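**Progress report on the two-arm machine, Fornum line of work**
Prepared for the Fraser fund, 13 Sep 2024

Thank you again for your patience over the summer, and for the kind note that came with the second payment. We had hoped to write sooner, but the wrist bearings took their time getting here, and it seemed better to wait until we had something worth telling you.

When we last reported, in May, the right arm had a habit of sagging a little whenever it reached far out in front of the body. We have since taken both arms down to the shoulder, cleaned and greased the joints, and replaced the two wrist bearings that Zurner agreed to supply at cost. The joint covers went back on with new screws (the old ones were a sorry sight), and the arms now get a check after every 100 hours of running, with the results written in the Vodance log.

Before we let the machine try anything new in the workshop, we run the setup in simulation, and that is where most of our days have gone lately. We are particularly fond of the narrow-gap test, which asks both arms to reach forward between two large panels. It is a fussy business, and very good at showing up a joint limit that has been entered wrong.

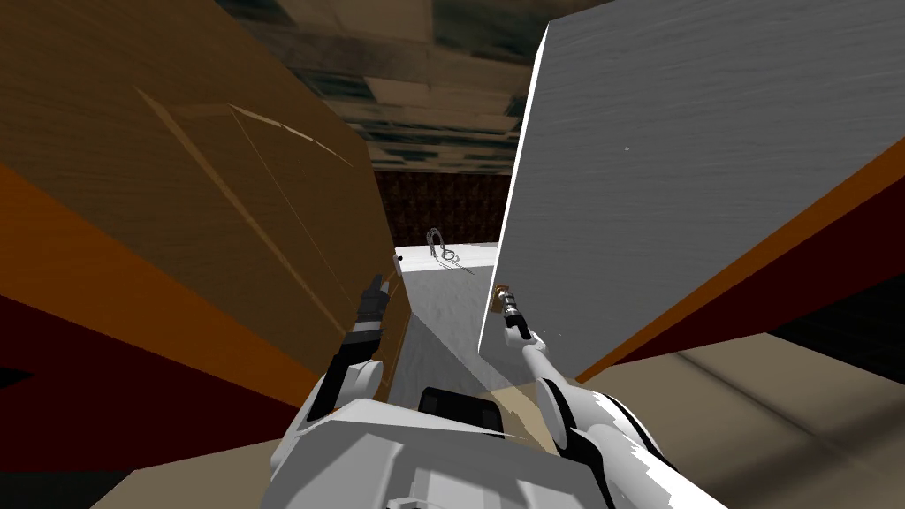 *Narrow-gap test, simulated view: the right arm holds a small brass-colored piece upright near the base of the grey panel, with the left gripper raised and free by the brown one.*

We've logged about 200 runs of this test with the new joint settings. The early ones were humbling, I'll admit, and most of the trouble came down to the left elbow limit, which still carried a value from before the rebuild. Once that was corrected we went back and re-entered the limits for the other joints too, and we now keep the old and new values side by side in the log so they can't be mixed up again.

Still to do before the next report:

- Repeat the right shoulder calibration now that the grease has had time to settle
- Replace the cable sleeve on the left forearm, which is showing its age
- Write up the gripper cleaning routine properly, as it lives on a sticky note at present

Spending is within the budget you approved, with a little left under spare parts. We would like to put that toward a second cable sleeve, if you have no objection, and would be glad of a word from you before we place the order.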